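Ular Wire Basket, Rectangular, Fine Mesh

Code: 77-12
Width of mesh panel: 12 mm
Maximum load: 6 kg
Delivery from our Grimport warehouse

The Ular basket is made for small things which have no proper place in the laundry or the pantry. The wire is welded at every crossing and the corners are folded inside, so you can carry it against your clothes. We sell it since June in one size only - a bigger one is in preparation with our supplier, Cormier.

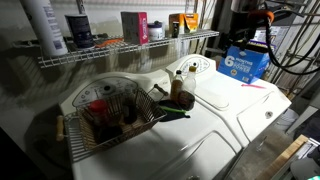

A laundry room collects more bottles than people expect, and most of them are too tall or too narrow for a wire shelf. For these we recommend a basket with a flat base. It can rest across the top of a top-loading machine, in front of the control panel, with jars and bottles standing inside, and when you need to open the lid you lift everything away together. Please close all caps before you move it.

Clean with warm water and a soft brush, then dry with a cloth. Do not use bleach on the mesh.

Questions on stock or larger orders: Fadi Mahasneh, Wincombe Household Supply.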